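Percale vs sateen for a textured coverlet, pilling after 10 washes
Bedding and Linens > Care and Laundering

fotwood_dan
Bed in the back room, white textured sheet on top, small side table next to it.
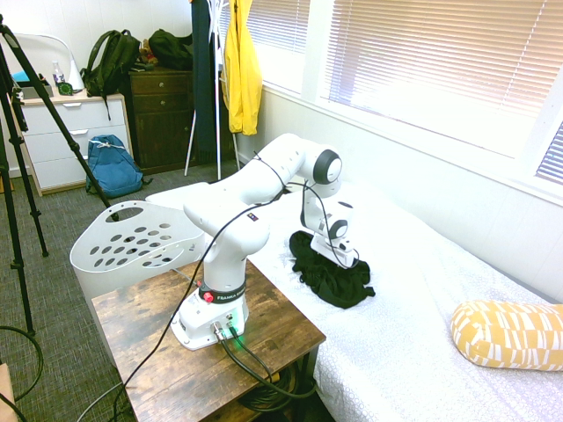
Wash history
Geltmont cotton, 10 washes, warm, normal cycle, tumble dried on medium. Pilling is confined to the raised parts of the weave. The flat ground is clean. Detergent is Korka liquid, no softener. Is this a fiber length problem or a dryer problem?

REPLIES (5)

selvage
Dryer. Raised yarns take all the abrasion against the drum. Drop to low heat and pull it while slightly damp.

plainweave4
Disagree. Heat makes cotton brittle but pills need loose fiber ends to start with, and those come from short staple. I line dried a Geltmont set for 4 months and it pilled in the same places.

selvage
Line dried, but washed how? A full load with towels will do the same thing. Towels shed and the lint anchors in the texture.

fotwood_dan
Washed with two bath towels every time. Water here is hard, if that matters.

plainweave4
Hard water leaves the surface stiff, so it matters a little. Wash it alone for a few cycles and half the detergent dose. Shave the existing pills first or you can't tell old from new. I still say staple. Sutherland publishes fiber length for their sheets and Geltmont doesn't.

hemstitch
Both of you are skipping load size. My drum is rated for 23 pounds and I never fill it past half with anything woven in relief. Also turn it face in. Mine has the same sort of texture and the top side is still flat.

selvage
Face in, agreed. Not sold on the half dose.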